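室内照明基础 讲义
第6讲 水平工作面的照度、遮挡与半影
授课地点：Brudthorpe 校区 227 室
修订日期：2025年12月4日

一、本讲范围

前一讲讨论了点光源的平方反比定律和余弦定律，本讲将二者用于厨房、实验室、备餐间一类房间中的固定工作台面。这类台面的共同特点是背面靠墙或靠柜，上方常有突出构件，光源与台面之间的光路会被部分遮断。计算时若只取空间平均照度，得到的数值往往高于操作位置上的数值。

本讲使用的符号如下。
E：照度，单位 lx
I：光强，单位 cd
L：亮度，单位 cd/m²
M：出射度，单位 lm/m²
ρ：反射比，无量纲
d：光源至计算点的距离，单位 m
θ：入射方向与受照面法线的夹角

二、直射分量

点光源在水平面上一点产生的照度为

E = I(θ) · cosθ / d²

灯具向正下方照射时，若安装高度（灯具至台面的垂直距离）为 h，则 d = h / cosθ，上式可写成

E = I(θ) · cos³θ / h²

cos³θ 一项说明照度沿台面方向下降较快。灯具如果装在房间中央，靠墙台面的 θ 值通常较大，台面内侧的直射分量小于外侧。对于有上部柜体的台面，内侧还要再扣除被遮挡的部分。

光源尺寸不可忽略时，点光源公式的误差随距离减小而增大。习惯做法是距离不小于光源最大尺寸的五倍时按点光源处理；不满足时，将发光面划分为若干单元，对每一单元分别计算后求和。单元划分的粗细取决于计算点附近是否有遮挡边缘，边缘附近需要细分。

三、本影与半影

不透明构件位于面光源与受照面之间时，受照面可分为三个区域：完全看不到光源的本影区，能看到部分光源的半影区，能看到整个光源的全照区。设光源在垂直于遮挡边缘方向上的宽度为 s，光源至边缘的距离为 a，边缘至受照面的距离为 b，三者在简化几何（光源面与受照面平行）下给出半影宽度

w = s · b / a

由该式可得以下推论。

（1）b 趋近于零时 w 趋近于零。贴近台面的构件投影轮廓清晰，悬空较高的构件投影轮廓模糊。
（2）s 增大时 w 增大。大面积发光顶棚下几乎看不到明确的阴影边界。
（3）当半影宽度超过构件本身在受照面上的几何投影宽度时，本影可能消失，只剩下一块较暗的过渡区。

第（3）种情形在窄檐、把手、管道等细长构件上最为常见。

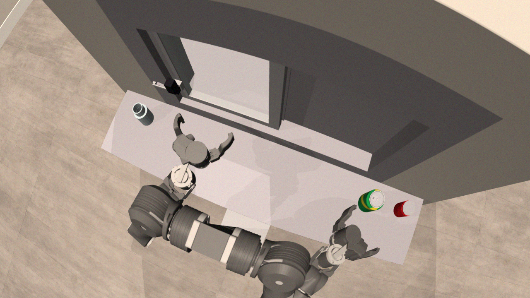

图6-1 开口下方的窄檐突出于台面之上，在浅色台面上形成柔和阴影

半影区内的照度变化不一定是线性的。矩形均匀光源、且遮挡边缘与光源一边平行时，可见面积随位置线性变化；圆形光源下，可见面积由弓形面积公式给出，过渡曲线呈 S 形，中段斜率最大。作业中凡未注明光源形状者，一律按矩形处理。

多光源房间中，各光源的阴影互相叠加。由于照度满足叠加原理，可对每个光源单独求遮挡系数 k（可见部分的贡献与无遮挡时贡献之比），再按

E = Σ kᵢ · Eᵢ + E间接

求和。k 取值在零与一之间，位于本影区时 k 为零。初学者常见的错误是将 k 乘到总照度上，这样会把间接分量也一并削减。

四、间接分量

间接分量来自墙面、顶棚和家具表面的相互反射。各表面按漫反射处理时，亮度与出射度之间有

L = M / π = ρE / π

封闭空间的一次近似可用积分球公式：

E间接 = Φ · ρ̄ / [ A · (1 − ρ̄) ]

其中 Φ 为光源总光通量，A 为室内总表面积，ρ̄ 为面积加权平均反射比。该式假定间接照度在各处相等，在有深凹柜体的房间中会高估凹处的数值。

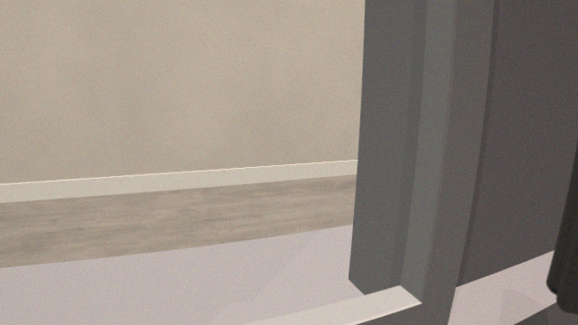
深凹处的间接照度可以用开口的角系数修正。将开口视为一个等效光源，凹处内壁上一点所接受的间接光与该点对开口所张的投影立体角成正比。开口越窄，凹处越深，投影立体角越小。若内壁反射比较低，凹处内部的再次反射可以略去；内壁为浅色时应保留一次。

平均反射比按面积加权，不按表面种类加权。面积小的饰条、踢脚、门框对 ρ̄ 的影响很小，但它们与相邻表面的亮度差决定了边缘是否容易辨认，在视觉评价时需要单独记录。
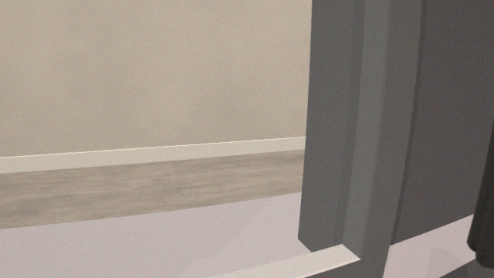
图6-2 米色墙面，下接奶油色窄饰条与灰米色木纹带

表面有纹理时，ρ 取空间平均值。纹理本身造成的局部亮度起伏不进入照度计算。带有光泽的表面需将反射分为漫反射与镜面反射两部分，镜面部分不参与积分球公式，在第五节的眩光检查中使用。

五、光幕反射与位置检查

光滑台面上，如果灯具、台面与观察者眼睛满足镜面反射关系，灯具的像会叠加在台面上，使台面上的文字和物体轮廓对比度下降。检查步骤：

1. 以台面为镜面，作灯具的镜像点。
2. 由眼位向镜像点连线，求与台面的交点。
3. 交点落在主要操作区内时，记为不合格，调整灯具位置或改用较宽的遮光角。
4. 对每一个灯具重复上述步骤。

眼位按站姿与坐姿各取一处。台面较长时，沿长度方向增加眼位，间距由操作者的移动范围确定。

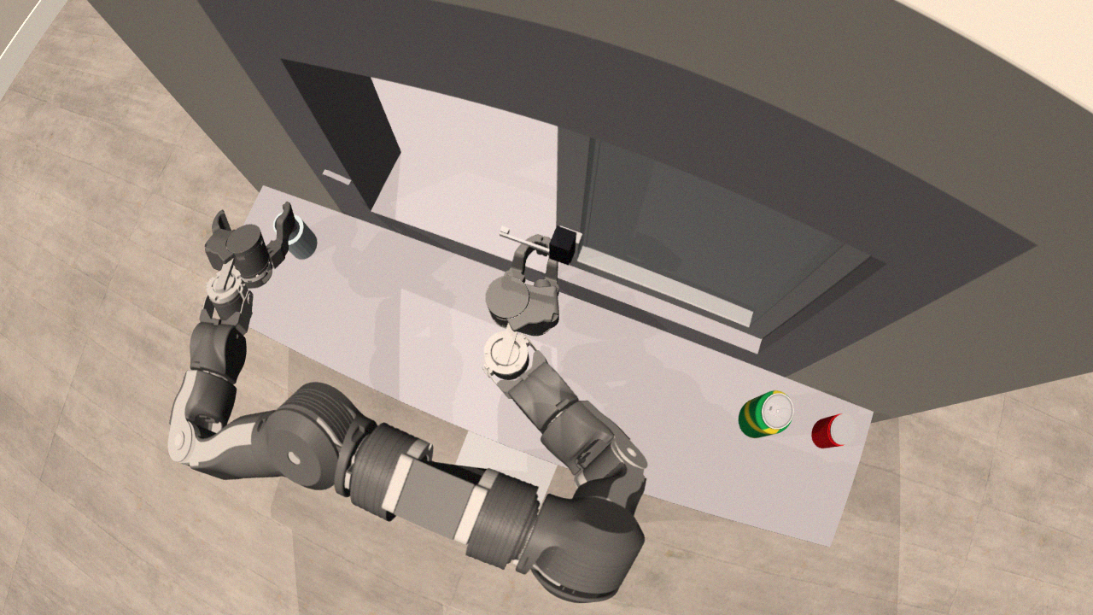 完成位置检查后再核对照度。顺序不宜颠倒，灯具移动后所有计算点的 θ 和 d 都会改变，先算的照度表将作废。

六、算例

某备餐间设一长台，台面背后为通高柜体，设计照度取 300 lx。选用 Karaki 面板灯，显色指数为 95，配合 Trimico 柜下灯带。计算点取在柜体挑檐下方，位于面板灯的半影区内。

已知：无遮挡时面板灯在该点的直射照度为 240 lx，遮挡系数 k = 0.55；间接分量为 95 lx。灯带关闭。

解：E = 0.55 × 240 + 95 = 132 + 95 = 227 lx

与设计值之差为 73 lx，由柜下灯带补足。灯带距台面较近，且长度与台面相当，不能按点光源处理，应采用线光源公式或分段求和。灯带本身被挑檐遮住直视方向时，对站姿眼位不产生直接眩光，但仍需按第五节检查台面中的镜像。

若误将 k 乘到总照度上，得 0.55 ×（240 + 95）= 184.25 lx，比正确结果偏低 42.75 lx，据此选出的灯带功率偏大。

七、测量要求

实测在夜间或完全遮光条件下进行。照度计探头平放于台面，测量者退至探头一侧，不得位于光源与探头之间。灯具点亮后待输出稳定再读数。半影区内测点加密，沿垂直于遮挡边缘的方向布置，每一测点读数三次取平均值。

记录表应包含：测点编号、坐标、读数、开启的灯具、台面材料及颜色、上方遮挡构件的高度与突出尺寸。Balari 照度计的余弦修正头须与校准证书编号一致，领用时核对。

八、习题

6.1 推导半影宽度公式 w = s · b / a，并说明光源面与受照面不平行时公式需作何修改。

6.2 将第六节算例中的 k 改为 0.30，其余条件不变，求该点照度及需由灯带补足的数值。

6.3 证明：圆形均匀光源被直边遮去一半时 k = 0.5，并讨论光源上各点至计算点距离不等时该结论的误差方向。

6.4 某凹柜深度加倍而开口尺寸不变，定性绘出内壁中心点间接照度随深度变化的曲线，注明所用假设。

习题 6.1 至 6.3 书面提交，6.4 在下次讨论课上使用。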